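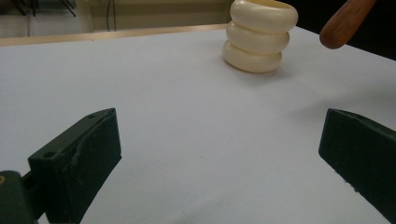
# Learning to leave the dining table alone

November 24, 2023

My mother kept a clear table. I grew up thinking this was simply how tables were, the way ceilings were up and floors were down, and it took me an embarrassingly long stretch of adult life to find out that most tables, mine included, are where the mail goes to retire.

I've been meaning to write this one since April, when I first got it into my head that I was going to eat dinner at a bare table every night and see what came of it. I kept putting it off because I didn't want to write about it while it was still going badly. It's still going a little badly, if I'm being fair to the rest of the household, but the holiday has just gone by and the house is quiet and I've got a pot of tea next to me, so let's go.

## How it got so bad

We moved into the Tadutthorpe house with a table that was much too big for us. It came from my aunt, it seats eight, and there are four of us when everybody's home and no one has eaten early over the sink. So right from the start half of it was spare. And a spare half of a table is like a spare bedroom (I say this as someone who has had both), in that you tell yourself it's for guests and then one day you can't open the door.

First it was the mail, like I said. Then it was school papers, and a sewing project of mine that I won't go into, except to say that the curtains in question were for the old apartment. Then a box of my father's slides that I was going to sort. By last winter we were eating in one corner, elbows tucked in, passing the rice over a hill of catalogs. I'd gotten so used to it that I had stopped seeing it at all, and it took a visitor for me to notice.

The visitor was Lakshmi Arumugam, who I've known since our kids were in the same swim class and who is much too polite to ever say a word about anybody's house. She didn't say a word about mine either. She came by with soup when I was sick, stood there holding the pot, looked for a place to put it down, and after a moment quietly went and set it on the stove. I lay on the couch thinking about that for the rest of the afternoon.

## The big clear-out

I did it all in one day, which I wouldn't do again. I read somewhere that you should take everything off a surface and only put back what belongs there, and that sounded so reasonable over coffee! By lunchtime I'd moved the entire contents of the table onto the living room floor, and by dinner I'd moved most of it from the living room floor to the foot of our bed, where it stayed for a good long time.

But the table was clear. I washed it down with warm water and a drop of dish soap, then again with plain water, then I dried it with an old pillowcase, and I kept walking past the doorway just to look at it. There was a burn mark I'd forgotten about, from the year we tried fondue. There was my cousin's name pressed into the finish in big careful letters, from back when it was my aunt's table and he was learning to write and didn't have anything under his paper. I had been eating next to his name all that time and never knew it.

For what it's worth, here's what was in the pile, or at least the parts I remember:

- catalogs, including several for people who lived here before us
- the manual for a Zaidi rice cooker we no longer own
- three library books, one of them seriously overdue
- a sympathy card I'd written and never sent, which I did finally send, with a note
- 203 slides, because once I had them out I went ahead and sorted them
- one good scarf

The slides turned out to be the nice part. My father wasn't much of a photographer, and he had a habit of waiting until everybody had finished posing and started walking away, so what we have is a great many pictures of the backs of people's coats. I kept 20 of them and had prints made, and my brother took the rest.

## What went wrong after that

I thought the hard part was over, and I was very pleased with myself, and I told everybody I knew. Then of course the table filled right back up. It took eight days. I came down in the morning and there was the mail, and a backpack, and somebody's Puvance water bottle lying on its side, and a single shoe.

I was cross about it for a while. I made a speech at dinner, and I'm sorry to say there may have been a sign taped to the wall. My husband, who is a patient man, waited until I was done and asked me where I wanted the mail to go instead, and I opened my mouth and didn't have an answer. There wasn't anywhere. I'd cleared the table without giving a single thing on it another place to live, so naturally it all came home again.

So we worked on that, slowly, over the summer. The mail goes in a shallow drawer by the front door now, and when the drawer won't close it's time to deal with it. Backpacks have hooks. The hooks were my older one's idea and she put them up herself, a bit crooked, and I've left them crooked. The sewing I gave up on and handed the fabric to my neighbor, Mohandas Shetty, who turned it into cushion covers for his porch in less time than it had taken me to pin one hem. I see my curtains every morning when I go out for the paper. They look wonderful over there.

The one thing we never solved is the homework. Homework wants the table, and I think it probably should have the table. I did it at the kitchen table myself, with my mother peeling things across from me. What we do is clear it off together a little before dinner, with the radio on – and some nights that goes smoothly, and some nights I find myself eating across from a half-built volcano. I've made my peace with the volcano.

## Dinner itself

What I didn't expect was how much the meals would change. I cook more or less the same things. But when there's room, you put the dish in the middle and people help themselves, and they take longer over it and go back for seconds, and they stay to pick at what's left. My younger one has started telling us long stories about the lunch line, with voices. We sit farther apart than we used to in our corner and talk more, and I can't explain that one at all.

I bought one thing, since I know somebody will ask. It's a tablecloth from Zekari, a plain one, and I bought it for company and have used it twice. It's a nice cloth. Mostly I like the table bare, though, burn mark and name and all, and wiping it takes me a minute where the cloth takes a whole load of laundry.

Yesterday we had all eight chairs out for the first time since we've lived here. Lakshmi and her husband came, and Mohandas, and my brother, who brought some of the coat pictures in an envelope and passed them around with the pie. Everyone tried to guess who each back belonged to. We got most of them. There's one, a woman in a long belted coat going up some steps, that none of us could place, and my brother thinks it's a stranger and I think it's my aunt, the very one who owned the table. I'm going to call my cousin this weekend and ask him.

In the meantime the serving dishes are washed and stacked at one end, waiting for me to find the energy to put them up on the high shelf. They've been there since last night. I'm giving them until dinner.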